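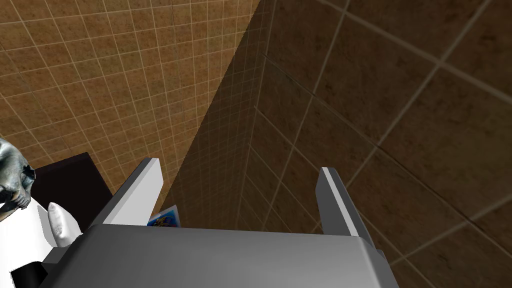
Unit 11: Bearing Capacity of Shallow Footings

Course notes, K. Agyeman. Revised Wed 4 March.

11.1 Definitions
Gross pressure is the total load at the base of the footing divided by its area. Net pressure is gross pressure minus the weight of soil removed. Settlement is computed from net pressure - mixing the two is the most common error in the homework.

11.2 Failure modes
General shear occurs in dense sand and stiff clay. Local shear occurs in medium sand. Punching shear occurs in loose sand, with little heave at the surface.

11.3 Worked case
The Herkholm pump house stands on a square footing, 3 m on a side, carrying 355 kN. Base area is 9 sq m. Gross pressure is 39.4 kPa. The footing is 1 m deep in soil of unit weight 18 kN per cubic m, so net pressure is 21.4 kPa.

11.4 Water table
Use the submerged unit weight for soil below the water table.

Reading: Najafi (2012), chapter 21. Problem set due at the start of Unit 12.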